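November 23, 2024

Gripper day again. I have now spent so much of this month looking at two pairs of rubberized fingers that I dream about closing force. My mother asked on the phone what I do all day and I said sweeping, and she was pleased, thinking of my apartment.

The plan was simple enough when Ashraf El Fassi wrote it on the whiteboard. The Mellance fingers in the morning, the Orholm fingers after lunch, same arms, same wrist cameras, same controller, same floor. Thirty runs each. Then one of us writes to Pillai and tells them which set to order, and we get our lives back. He underlined "same floor" twice, having been burned in January by a carpet.

We got 17 runs out of the Mellance set before the left one started losing its zero. It would close, report that it was closed, and be open by the width of a pencil. I sympathize with this more than I should. Ashraf power cycled it, then power cycled everything, then went to get coffee, and on his return it worked perfectly, so naturally coffee went into the log as a corrective action. I took it out again before saving. I may put it back.

The trouble with cleaning up as a test is that it sounds like one job and is really a fight with handles. A handle is long and thin and wants to turn in your fingers. Grip it high and the far end wanders all over the place. Grip it low and the wrist camera gets a lovely view of the handle and of nothing else. I had drawn a diagram of all this with arrows. Ashraf said it looked like a map of a small war.
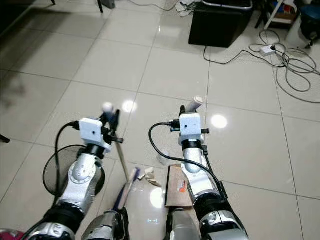 Cleaning gear on the tiles, both arms out.

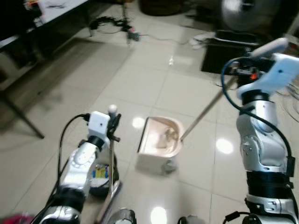

The shine on that floor cost us most of an hour. Every ceiling light has a twin down there, and the segmentation takes the twins for objects, very bright and very important ones. I turned the exposure down until the lights behaved, at which point dark things stopped existing. I turned it back up. We settled on a number in between that neither of us likes, and I wrote it on a piece of tape and stuck the tape to the monitor, where it joins the other numbers neither of us likes.

On to Orholm. Changing fingers takes 15 minutes according to the manual, and the manual must have been written by someone with three hands and a better hex key. Ashraf dropped a screw. We both stood completely still and listened to it travel. He found it under the desk among the cables, along with a pen I had accused him of stealing in the spring, which he mentioned at some length.

First impressions of the Orholm set, for whoever reads this later (me, in a bad mood, looking for evidence): slower to close, noticeably, and it has a small hesitation right before contact, like a person about to pick up somebody else's mug. But once it has hold of a thing it keeps hold. The handle turned much less. I tried nudging it with a finger and then with the whole hand, and it came along with me a little and went back where it was. I said "huh" out loud. The Mellance is quick and full of confidence and lets go of things. I've shared an office with both types.

Ashraf disagrees, of course. He thinks the slow close is a controller setting and that we're comparing one good configuration with one lazy one. He wants to swap in the Lonirach controller and do the whole thing over, both sets, from run one. I said that would be another week. He said yes, in the voice of a man being offered a week at the beach. I hate that he may be right. The two sets did ship with different defaults and I never checked the ramp on the Mellance, I only assumed, and I've written "do not assume" on that same whiteboard in my own handwriting.

So nothing goes to Pillai yet. I drafted the email anyway and saved it with the name of the winner left blank.

My back hurts from picking paper scraps up and putting them down again between runs. Note for tomorrow: check the ramp before saying anything to Ashraf. Bring the good hex key from home. Buy a broom for the apartment, mine has lost its head.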